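Wann räumt die Maschine das Kinderzimmer auf?

Ein Gespräch mit Styliani Tsoukalas und Adel Belkadi über Greifer, Socken und Geduld

Ich habe die beiden im Dezember in Udow besucht, zwischen zwei Versuchsreihen. Styliani Tsoukalas entwickelt Greifer für den Haushalt, Adel Belkadi kommt aus der Lagertechnik und hat vorher bei Drendero an Regalen gearbeitet, die sich selbst auffüllen sollten. «Sollten», wiederholt er und lacht.

Meine erste Frage war die, welche alle stellen: Können Maschinen heute schon im Haushalt helfen? Tsoukalas antwortet vorsichtig. «Ein Handtuch vom Boden aufheben, das geht oft. Ein Handtuch falten, das geht manchmal. Aber wissen, dass dieses Handtuch in die Wäsche gehört und jenes zurück an den Haken, das ist eine andere Arbeit.»

In der letzten Reihe hat die Gruppe 1.000 Griffe mit Alltagsdingen protokolliert. 386 davon musste ein Mensch korrigieren. Ich fand das viel. Belkadi findet es normal. «Im Lager kenne ich jede Schachtel. Zu Hause liegt unter dem Sofa eine Socke, und in der Socke ist noch ein Spielzeugauto. Für so etwas gibt es keine Artikelnummer.»

Über die Finger spricht Tsoukalas am liebsten. Sie sind biegsam, mit dünnen Rippen, und sollen sich der Form anpassen, die sie fassen. Eine starre Zange, meint sie, verlangt, dass man vorher alles genau ausgerechnet hat. «Der weiche Finger verzeiht mir ein paar Millimeter. Ein nasses Glas verzeiht er mir leider noch nicht.»

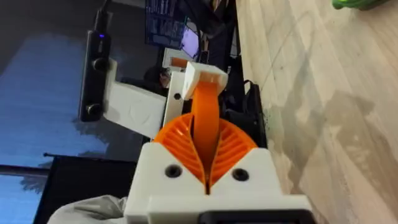
Mit den Fingern allein sei es aber nicht getan, wendet Belkadi ein, das Schwierige komme nach dem Greifen: wohin mit dem Ding, und was tun, wenn der Platz schon besetzt ist. Im Geschäft sehe er deshalb mehr Chancen als in der Wohnung. Regale einräumen in der Nacht, immer dieselben Flaschen, das könne er sich bald vorstellen.

Tsoukalas ist hier nicht einverstanden. Auch im Laden stellen die Kunden die Sachen zurück, wo sie wollen. «Und dann steht der Essig beim Shampoo», sagt sie.

Ich wollte noch wissen, was sie selbst gern abgeben würde. Sie überlegt lange – das Bett beziehen, besonders die Ecken. Belkadi würde die Spülmaschine ausräumen lassen, das Einräumen aber niemals. «Da habe ich mein System.»

Im Frühjahr geht es mit den Gläsern weiter.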